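Review: Cisimmont Muro alcove desk

I bought the Muro to replace a trestle table that had taken over the spare room. It is a closed-sided desk: two side walls, a top panel and a work surface set between them. It ships flat in two cartons, the heavier of which needs two people on stairs. I paid $591 from Khúc, delivery included, and have been working at it since August.

Assembly took most of a Thursday evening. The instructions are drawings only, and adequate until step 7, where the cam locks for the desktop are shown facing the wrong way. If you follow the drawing, the locks will not draw up. Turn each one half a revolution before seating the panel. I was also short one dowel. Khúc posted a replacement within the week, and I had a spare of the same diameter on hand in any case.

The desktop is the best part of it. The grain runs side to side, the finish is matte, and a desk lamp throws very little glare back at you.

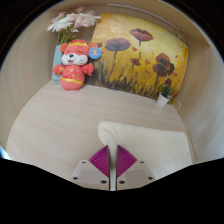
Desktop between the side walls. The grain is faint and the colour is on the light side.

I measured sag with a straightedge and feeler gauges after loading the centre with a monitor, a dock and two reams of paper. There was nothing I could detect on the first day and nothing I could detect six weeks later. Front-edge stiffness is also good. Leaning on it with both forearms produces no creak, although the side walls transmit a little movement to the top panel if the levelling feet have not been set. Set them. My floor drops 9 mm from one side of the room to the other, and the feet had enough travel to deal with it.

The enclosed shape has consequences. Sound is noticeably duller inside, good for calls and less good for music. Heat from a laptop collects toward the back, and mine ran its fan more often than it did on the trestle table. A small gap behind the desk helps. I ended up pulling the whole unit off the wall by the width of my hand, which also made room for the plugs. There is no cable port. Cisimmont sells a drill template separately, but a 60 mm hole saw and some masking tape will do the same job.

Storage is limited to what the alcove gives you. The upper shelf is fixed at one height, and I would have preferred a row of pin holes.

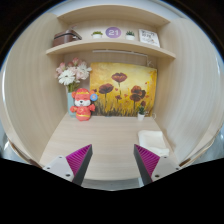
Mine carries light things only. The manual gives the shelf a limit of 6 kg, and I have no reason to doubt it, but I would keep a printer somewhere else. Reaching the shelf from a seated position is comfortable for me at 178 cm. Loan Triệu, who shares the room and is a good deal shorter, stands up to use it.

The obvious alternative is the Likdale, which costs less and has a drawer. I tried one in the showroom. The drawer runners were rough and the surface sat too high for typing without a footrest. It does come with a cable port. If the drawer matters to you, look at it in person before ordering - the runners may vary between units.

Cleaning is a damp cloth and nothing stronger. The manual warns against solvent near the edge banding, and a corner I tested with methylated spirits went slightly cloudy.

Score: 7 out of 10. I would add a mark for a cable port and another for an adjustable shelf.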